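Bralach Home Notes
Tips for the Untidy Majority

The Two-Bin Method for Stray Objects

Every house produces a sediment of small things that belong to no particular room. A toy block turns up in the bathroom. A hairbrush migrates to the garage and seems happy there. You can walk each item home as you find it, in which case I admire you and we have little to talk about. The rest of us need bins.

Get 2 of them, open at the top, big enough that you can see the whole floor without digging. I like sheet metal. Plastic tubs crack at the corners, and wicker holds on to hair like a grudge. Metal scratches the first week and then you stop caring, a great relief in a household item. Mine were from a shop-fittings clearance at Skatetti, and they have outlived a sofa.

Set one bin right behind the other. The front one takes whatever you pick up off the floor. The back one takes things you've looked at twice and still can't place. If something sits in the back bin from April until the leaves come down, it goes in the donation bag, and no hearings will be held.

Don't let the front bin get deep. Once things start lying on top of other things it becomes a drawer, and we all know what happens in drawers. A single layer is plenty: a brush, a cup, a few toys, all visible from standing height. 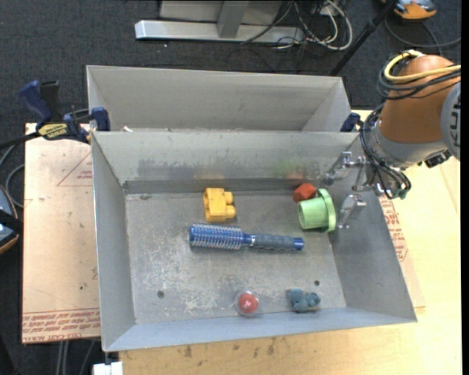

Trarnomus wrote in to say that one bin does the job perfectly well, that a second is only a place to put off deciding, and that any family with 2 bins will soon have 4. I have no defense to offer except that putting off deciding is how I've kept most of my belongings.

Now, the emptying. Do it in the evening, before anyone sits down. Take the biggest thing out first, whatever it is, and walk it all the way to where it lives -- the stairs don't count as where it lives. Cups go to the sink even if they look clean. Hairbrushes get the comb treatment: drag a wide-tooth comb through the bristles from the handle end outward, then swish in warm water with a drop of shampoo and dry bristles down on a towel. Keep a wooden handle out of the water.

Hard plastic toys can be washed in a bowl of dish soap. Anything with a battery gets a damp cloth and nothing more.

For the bins themselves, a dry brush in the corners and a wipe with a barely damp rag. Dry the metal afterward, especially around any holes or seams where rust likes to start. Felt pads underneath will save your floor, and your ears when somebody shoves the thing aside with a foot.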